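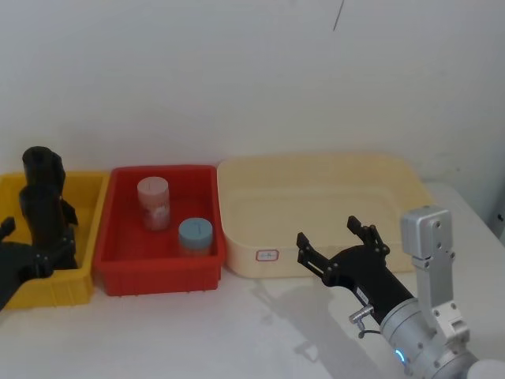

Haldane Apartments Deep Retrofit
Progress Report to the Gustura Fund
Reporting period ending November

Where we are

What a good stretch this has been! When we sent our last report, the scaffold was only up on the north side and we were still arguing with ourselves about window flashing. Now the north and east walls are fully wrapped and insulated, the new windows are in on both of those sides, and people living behind them have started stopping our site staff in the lobby to talk about how quiet their bedrooms are. Quiet wasn't even on our list of goals (we had energy, comfort and indoor air, in that order), and we're delighted to add it.

The building has 125 apartments, all occupied, and every one stayed occupied through the work. That was our promise to the tenants' association at the start and we know it mattered to you as well. It has slowed us down in places. We'd make the same choice again.

Envelope

The exterior insulation is mineral wool over a liquid-applied air barrier, as described in the grant application. Vullier, our architects, redrew the window surround after the first mock-up, moving the new window outward so it sits in line with the insulation. The change added some time up front for shop drawings, but it got rid of a fussy piece of bent metal at the sill, and the installers are moving noticeably faster on the east wall than they did on the north.

We ran blower door tests on 13 apartments before any work began and have now retested the ones on the two finished sides. Every retest came in tighter than its baseline. The corner units improved the most, which makes sense given how much outside wall they have. The remaining leakage is mostly at the old through-wall air conditioner sleeves and around the bathroom risers. The sleeves get closed up as the heat pumps go in. The risers are harder. We're trying a sprayed sealant from the inside of the chase on one line and will report on it next time.

Two surprises behind the brick, both on the north side. The first was a run of shelf angles more rusted than the survey suggested, now cleaned, patched and coated. The second was a row of bricked-up openings near the ground floor that don't appear on any drawing we have. They were sound, so we insulated straight over them, but we do love a mystery, and if anyone at Gustura has old records for the block we would be glad to look at them.

Heating, cooling and hot water

Bastero holds the mechanical contract and has finished the rooftop steel for the outdoor units. The crane pick went off on a calm morning, wrapped up before 11 a.m., and the street was open again by lunch. Pipe runs are complete on the two finished sides and pressure tested. Indoor units are being hung floor by floor from the top down, with a crew in each apartment for one working day and a return visit for trim and controls.

The old steam boiler is still carrying the whole building this winter. We want to be plain about that, as the original schedule had half the apartments on heat pumps by now. The electrical service upgrade is what's holding us back. The new switchgear has been delivered and is sitting in the cellar, but the utility has moved our cutover twice. We have a confirmed slot in early spring and have shifted the heat pump start-up to follow it directly. The change doesn't affect your grant's end date.

Hot water is ahead of plan. The central heat pump water heater was installed and commissioned on a temporary feed and is serving the lower floors. We had complaints of lukewarm water in the first week, traced them to a mixing valve set too low, and have had none from those floors after it was adjusted.

Lighting and common areas

All 972 fixtures in the hallways, stairs, cellar and laundry room have been changed over to LED. This part of the job is finished, inspected and closed out. The stair lights dim when the stairs are empty and come up when a door opens. A few residents found the dimmed level too gloomy, so we raised it on the evening schedule. Common-area electric use is already down, and we'll send the meter data once we have a full heating season to compare.

We also repainted the lobby, using money saved on the fixture order. It wasn't in the scope. It looks wonderful. 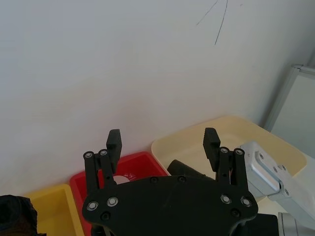
Residents

We have held an open evening in the community room after each major step, with interpretation in the languages spoken in the building, and turnout has grown each time. The most useful was the one where Bastero brought a working indoor unit and let people press every button on the remote. Most of the questions were about bills. Heating has always been included in the rent here, and tenants reasonably want to know what happens once it runs on electricity. The owner has confirmed in writing that the heat pumps will be on the house meter and that heating stays included. That letter went under every door and is attached to this report.

Noise has been the main complaint. Brick anchors are loud, and there is no gentle way to drill them. We now start drilling at 9 a.m. instead of 8 and post the next drop's location in the elevator two days ahead. Night-shift workers in the building asked for both changes.

Budget

Spending is tracking close to plan. Envelope is slightly over, from the shelf angle repairs. Lighting came in under. We have drawn on contingency only for the steel, and nearly 3 percent of the total construction budget is still held in reserve. We are not requesting any change to the payment schedule. A line-by-line statement is in Attachment B.

Coming up

South wall scaffold goes up as soon as the east side is struck.
Service cutover with the utility in early spring, then heat pump start-up on the north and east sides.
Sealant trial on the bathroom riser, with before and after leakage tests.
Vullier to issue the revised roof parapet detail, which we need in hand ahead of the west wall.
Another open evening, on how to use the new thermostats.

We would love to have Gustura staff back on site. The view along the east wall from the top lift of the scaffold is worth the climb, and there are hard hats in all sizes at the site office. Mid-morning is best, once deliveries have cleared the gate.

Attachments: A, blower door results by apartment. B, budget statement. C, owner's letter on heating costs. D, revised construction schedule.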